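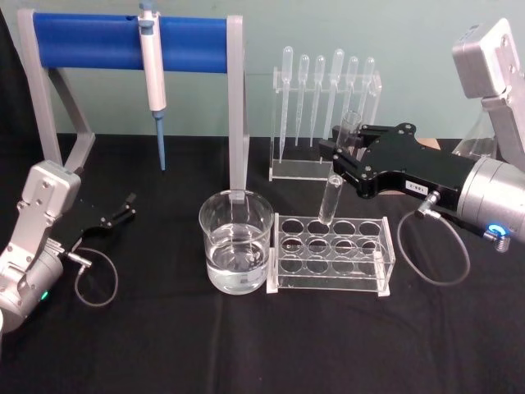 *Pipette stand and glassware on one of the benches at Ponarlow.*

The water testing station at Ponarlow opens to the public once a year, in June. I went with Siwan Kneath, who lives on the Gornum side of the valley and has complained about the taste of her tap water for years.

The tour began at 10 in the old pump house. Only one of the Bevan pumps still runs. It lifts water from the lower reservoir to the settling tanks, a climb of 51 metres, and it is loud enough that our guide waited until we were outside again before taking questions.

From there we walked along the tanks to the filter hall. The sand beds are cleaned in rotation, and one had been drained so that visitors could look in. The sand is finer than I expected. Siwan asked about the taste and was told it comes from the peat above Musholm, mostly after heavy rain.

The laboratory is upstairs. The station takes 3000 samples a year from taps, tanks and streams, and the results go up on a board by the door. Gornum was listed under 1212, its district number, with nothing out of range.
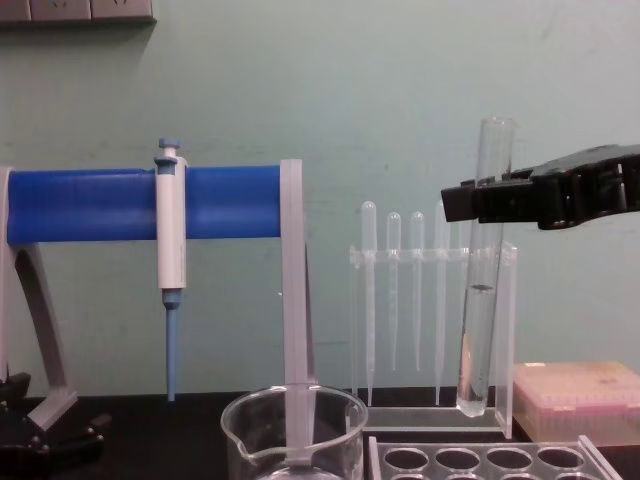 ## Getting there

The bus stops at the bottom of the drive and it is a steep walk up. Parking is on the grass. Tea was served in the pump house yard until four, and the cheese scones had gone by two.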